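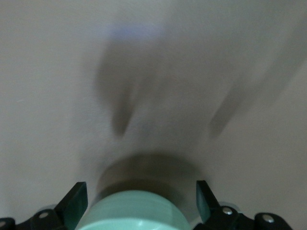

GRELLSIDE ALLOTMENT AND GARDENS ASSOCIATION

Minutes of the Ordinary Meeting held by telephone conference on February 7, 2021

Present: Hatem Mahrous (Chair), Zane Rätsep (Secretary), and members representing the Upper, Lower and Vītola Road plots.

Apologies were received from the representative of the Mill Lane plots.

1. Minutes of the previous meeting
The minutes of the October meeting were taken as read and approved, subject to one correction. Under item 4, "north gate" should read "north-east gate".

2. Matters arising
The Secretary reported that the padlock on the north-east gate had been replaced and that keys had been posted to all plot holders on that side. Two keys had been returned by the post office marked as gone away. The Secretary was asked to check the addresses against the rent book.

The repair to the path beside plot 30 remained outstanding. The contractor, Collov, had written to say that the work could not be done while the ground was waterlogged. The meeting noted the letter.

3. Water supply
The Chair reported that the supply had been turned off at the stopcock for the winter and that the standpipe near the Vītola Road entrance had split below the tap. A quotation of £200 had been received from Collov for a new standpipe and the lagging of the exposed pipe. Members asked whether the price included removal of the old fitting. The Chair undertook to confirm this before the order was placed.

Resolved: that the quotation be accepted, provided that removal is included.

The water is not to be turned on again until the new standpipe has been fitted. Plot holders are reminded that hoses may be used for filling butts only and must not be left running unattended.

4. Rents and waiting list
Rents for the year were due at the beginning of the month. Seven plot holders had not yet paid. It was agreed that a reminder be sent to each, and that any plot holder in difficulty be invited to write to the Secretary in confidence.

The waiting list stood at 30 names. A proposal to divide full plots into halves as they fell vacant was discussed at some length. The Lower plots representative was opposed, on the grounds that half plots had been tried on that side before and had left no room for sheds. No decision was taken and the proposal was held over.

5. Seed order
The joint order with Nurura would close at the end of the month. Order forms should reach the Secretary with payment enclosed. Seed potatoes would be supplied in 2 kg bags only.

6. Bonfires
A complaint had been received from a resident of Vītola Road concerning smoke. Members were reminded of rule 7, under which bonfires may not be lit before dusk. The Secretary was asked to reply to the resident and to put a copy of the rule on the noticeboard.

7. Any other business
The Upper plots representative asked that the skip be ordered earlier than last year. Agreed.

8. Next meeting
To be arranged by the Secretary and notified to members in writing.

Z. Rätsep, Secretary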